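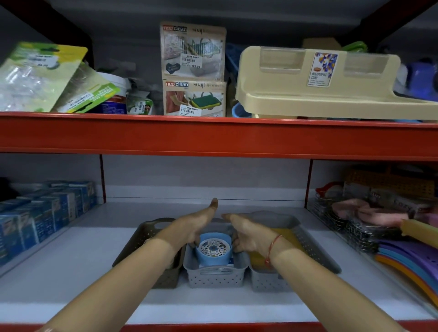 The shop that learned to order for itself

By Lungile Msimang

April 25, 2022

Milagros Salazar used to carry a pencil behind her ear and a ruled notebook in her apron pocket, and at closing time she would walk every aisle of the household shop on Prirevero Road, writing down what had run low. It took her the better part of two hours on a good evening, more if someone had hidden the soap dispensers behind the dish racks again (someone usually had), and then there was the phone call to the wholesaler, and the arguing over the phone call, and the bus home to the far side of Civham.

The notebook is in a drawer now. In February the shop switched on Srisuk, an ordering system that watches the tills and sends its own requests to the Wenness warehouse overnight, where a set of automated carts picks the stock and brings it to the packing bench. By the time Milagros unlocks the shutters the delivery is on its way, and she can have her coffee sitting down.

The owner, Rogelio Lacson, is 58 and has been selling buckets, baskets and chopping boards since he left school. He was not keen at first. He had a feeling, he told me, that he would be paying for something his staff already did well, and he made the installers come back twice before he signed. What persuaded him in the end was the stockroom, which had 2,000 lines in it on paper and a good many fewer in real life.

"I had been ordering mop heads for years out of habit," he said. "Just habit! The computer doesn't have habits, or if it does they are different from mine."

All eight of the people who worked there in the winter still work there, and Rogelio is proud of that and brought it up more than once. Their days have moved about, though. The evening count has gone and so has the extra pay that came with it, a sore point which was settled, after some long conversations over rice and fish in the back, by adding daytime hours. Reynaldo Bautista, who used to do the heavy unloading and little else, now spends most of his morning out on the shop floor, facing up the shelves and putting right what customers have moved. He admits he was nervous about it. He didn't know where half of the small things lived, and regulars would ask him for a particular lid or a particular coaster as though he'd been born knowing.

And this is the part of the work that the software leaves entirely alone. Srisuk knows when a basket has been sold, and it knows nothing at all about a basket that has been turned sideways, or filled with somebody's change of mind, or pushed to the back where a short person will never find it.

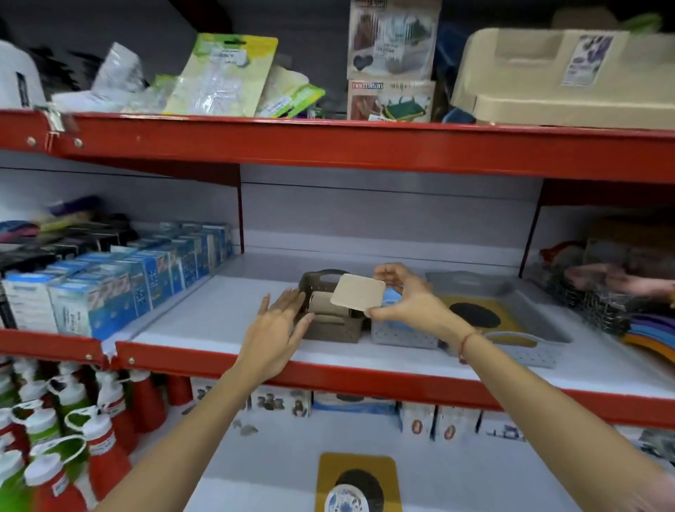 Does the system tell staff where on the shelf each item should go?

It gives the aisle and the bay, and the person putting the goods out decides everything after that.

Milagros has strong views on everything after that. She likes the small baskets side by side with their handles facing out, she likes bright colours where the light is poor, and she has moved the sponges three times this spring on no authority but her own. Sales of sponges went up after the third move, and Srisuk promptly ordered more of them, so she considers the two of them to be on speaking terms.

It is not all so friendly. Eduardo Tiongson, who looks after the accounts, showed me the morning the warehouse sent 35 boxes of clothes pegs following a single large sale to a hotel. The pegs are still being sold, slowly, from a bin near the till. There is now a button that lets a person hold an order back until somebody has looked it over, and Eduardo presses it — he would like it known — a great deal.

I asked Milagros whether she missed her evening rounds. She thought about it while she straightened a pile of trays. She missed the quiet, she said, and the radio, and knowing before anyone else what the shop needed. She didn't miss the bus.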